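Snack Trays, or How I Got My Pantry Shelf Back
by Ekaette Mohammed

If your pantry is anything like mine was in March, you have four opened boxes of snack packets, each with a couple left rattling around in the bottom, and a kid who swears there's nothing to eat. I got so tired of those boxes! They're mostly air once you've opened them, they fall over, and the cardboard flaps catch on everything behind them.

So now the boxes go straight in the recycling the minute the groceries come in, and the packets go into low plastic trays, standing up on end like files in a drawer. I bought mine from Salico (the plain white ones, nothing fancy) and I've tried pricier ones from Pendgate since, with handles and little lids, and I went right back to the plain ones. Lids are a pain. Everyone takes them off and leaves them on the counter.

My one rule is to stand the packets up and pack them close. If you lay them flat you end up with a pile, and a pile slides the first time somebody digs for the flavor at the bottom. Standing up, they hold each other in place and you can flip through with one finger.
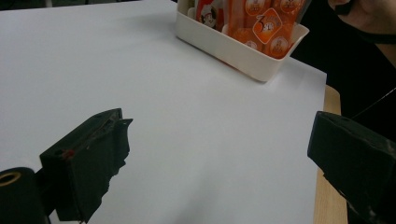
Vol. 2, No. 9 / p. 177

I do my sorting on the table with a big sheet of white paper spread out first. It's an old habit from my mother's kitchen (she used the backs of calendars, I buy a roll) and it saves me so much wiping. Crumbs, torn corners, that mystery dust at the bottom of every box, it all gets folded up in the paper and tossed. The light color helps with the little bits too, and on a pale wood table like mine you'd miss half of them.

A few other things I do:

Write the date from the box on a strip of masking tape and stick it on the end of the tray before you throw the box out. I forgot this twice and had to guess.

New packets go in at the back, older ones get pulled to the front. Same as at the store.

Keep the bright, cartoon-covered packets on the low shelf if you want small people to help themselves. Mine spot a mouse or a cat face from across the room, and they stopped asking me to reach things down.

When a tray is half empty the packets start to flop. Slide a folded piece of cardstock in behind them, or a clean jar.

Wash the trays by hand in warm soapy water. I put one in the dishwasher on the bottom rack and it came out shaped like a potato chip.

Measure your shelf before you buy! I didn't, and two of my first trays stuck out past the edge, so they live under the bathroom sink now with the sponges.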